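5.2 Failure during the pump-head task

The second group of failures is smaller than the first, but we consider it more serious, since it was not detected by the software. It appeared in the task in which the gripper must take hold of the head of a pump bottle, turn it to a given direction and release it. The task was chosen because it looks easy. The head is light, it turns with little force, and a person does the same thing every day without looking.

We made 103 attempts with the second version of the gripper tool. The operator, in all cases Irja Hakala, brought the fingers to the head, closed them with the trigger and turned the wrist. The force at the fingers was estimated from the current of the small motor which assists the trigger. No separate force sensor was used, and we will come back to this point.

In 11 attempts the head was not released when the trigger was opened. The display showed the fingers as open, and the recording software, Kovik, wrote the attempt as finished and correct. The fingers had in fact moved only on one side. The other finger stayed against the cap and the bottle was lifted or pulled over when the tool was taken away. In 9 of these the bottle fell on its side on the desk. In the other two the operator saw the problem in time and put the bottle down again by hand.

Figure 4. Grasp of the pump head between the two finger pads, with the nozzle pointing to the left. The arms of the gripper carry the round bushings discussed in the text.

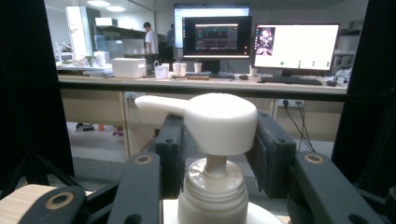 At first we looked for the reason in the pads. The cap of a pump is rounded, and a flat pad touches it only on a small area, so the operator tends to close the gripper more than needed. We supposed that the pads were simply sticking to the plastic. We cleaned both pads and the cap with alcohol and repeated the task ten times, and the failure came back twice. We then changed the pads for new ones, with the same result. After this we left the pads as they were.

The real cause was found only when the tool was taken apart. One of the bushings had been pressed into its arm at a slight angle. Under low load this made no difference and the arm moved freely. When the fingers were closed strongly and the wrist was turned at the same moment, the bushing was pushed sideways against the edge of its hole and the arm became locked. It stayed locked after the load was gone, until somebody touched the arm or until the tool received a knock. This explains why the fault was not seen in the bench test, where the fingers are closed and opened many times but never turned under load.

The turning is therefore an important part of the failure. In the earlier tasks of this work (boxes, cups, folded cloth) the object follows the hand and almost no side force reaches the arms. With the pump head the object is held back by the bottle, and the bottle by the desk. A small error between the axis of the wrist and the axis of the pump stem is enough to bend the arms outwards on one side and inwards on the other. Hakala reported after the first day that the tool felt "heavier to the right" during this task. We wrote this remark down, but we did not act on it. It would have saved us some weeks.

The software made the matter worse. In Kovik the opening of the gripper is calculated from the position of the motor and not from the position of the fingers. When one arm is locked, the thin connecting cable becomes loose on that side, the motor turns to its end position and the program concludes that the gripper is open. All 11 failed attempts were marked as good data. Three of them had already been given to the training set before we noticed. The model trained with this set learned to pull away from the bottle very early, in some cases while its fingers were still closed, and we believe that these attempts contributed to this behaviour, although our material is too small to prove it. They have been removed and the training was repeated for the results given in Section 6.

5.3 Safety of the operator

Nobody was hurt in these attempts. We still want to describe one event, recorded on 10/07/2019, because it shows how a small mechanical fault can become a matter of safety. The arm was locked in the closed position and Hakala used her free hand to push the finger open. The arm was released suddenly and the pad closed again on the tip of her finger, as the motor was still under power. The force was low and left only a red mark. With the stronger motor of the larger Vanum tool, for which the same arms were planned, the result could have been an injury.

The trigger tool had been treated in our risk assessment as a passive hand tool, like a pair of pliers. This was a mistake on our side. A tool with an assisting motor can move when the operator does not expect it, also if the motor is weak - and the operator's other hand is always near, as it often has to hold the object or set it upright.

5.4 Changes made

The following changes were made in September, before the second part of the study. The bushings are now pressed in with a guide, and each arm is checked by hand for free movement while a side load is applied. A small position sensor was added to each arm, so that the opening is measured at the fingers. If the two sides differ by more than a set limit, Kovik stops the recording and marks the attempt as failed. The power of the motor is cut when the trigger is fully opened, and the operator is instructed not to touch the arms before the indicator on the handle is dark.

We also added the turning task to the bench test, with a fixed pump bottle and a weight on the wrist. The test takes longer than before, and it is less pleasant to carry out. The second version of the tool failed it on the same morning on which it was introduced. The corrected tool has not locked in the test until now, but it has been in use only for a short time, and the wear of the bushings under side load is still not known to us.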